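Small Engines Evening Class, Bamness Workshop
Handout for session 2: the two-stroke, and why yours won't idle
Updated 2023-05-13

Right, so last time we spent far too long on spark plugs (my fault, I do love a spark plug) and never got to the carburettor. I'll catch up here so we can get straight to the bench when we meet.

What the engine is doing

A two-stroke fires once every turn of the crank. The piston comes up and squeezes the mixture above it, and at the same time it's drawing a fresh lot into the crankcase underneath. Bang, down it goes, and the fresh lot gets pushed up through the transfer ports while the burnt stuff leaves by the exhaust. There are no valves in the head, no camshaft, and no oil sump either, so the oil has to arrive with the petrol. Please don't forget the oil! I seized a lovely little Selura moped that way when I was young and I still think about it.

Mixing

Check the manual for your own machine first. Where it says 50:1, that's 20 ml of oil for each litre of petrol. Put the oil in the can, add half the petrol, shake it, then top up. If your bike has a separate oil tank and a pump, leave the petrol alone and keep the oil tank full.

The carburettor

Most of you have something very like the Kwon slide carb we use on the bench. The pilot jet looks after idle and the first bit of throttle, the needle does the middle, and the main jet does the top. If it runs fine flat out and dies at the lights, look at the pilot jet. It's a tiny hole and old petrol turns to varnish in it. Carb cleaner and compressed air (goggles on, please), never a drill bit.

Air leaks are the other one. A perished rubber between carb and cylinder lets in extra air, the mixture goes lean, and the idle hangs high or wanders about. 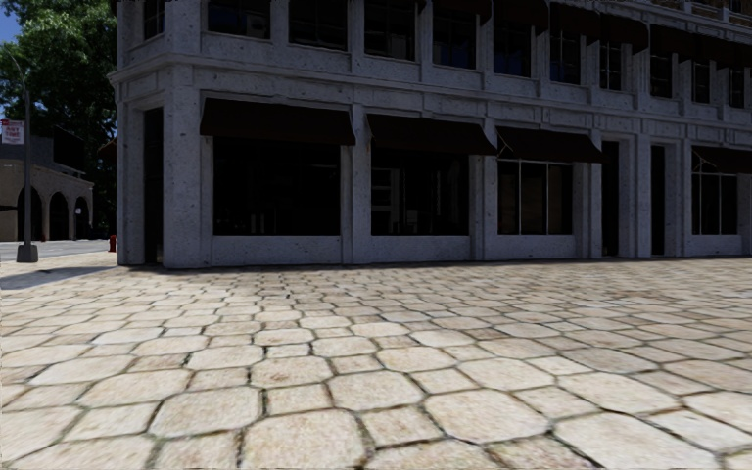 What does a lean mixture do to the engine if I just keep riding?
It makes it run hot, and in the end the piston can pick up on the bore or get a hole melted in the top. Stop and sort it.

For next time

Read pages 151 to 158 of the course book. Bring your float bowl gasket if it's torn and we'll match it from the Gorkavstead box, which has 14 sizes in it at last look. Anyone with a bike that's been standing since September should drain the tank before they come, and do it outdoors, well away from anything that sparks.

Old rags go in the metal bin with the lid.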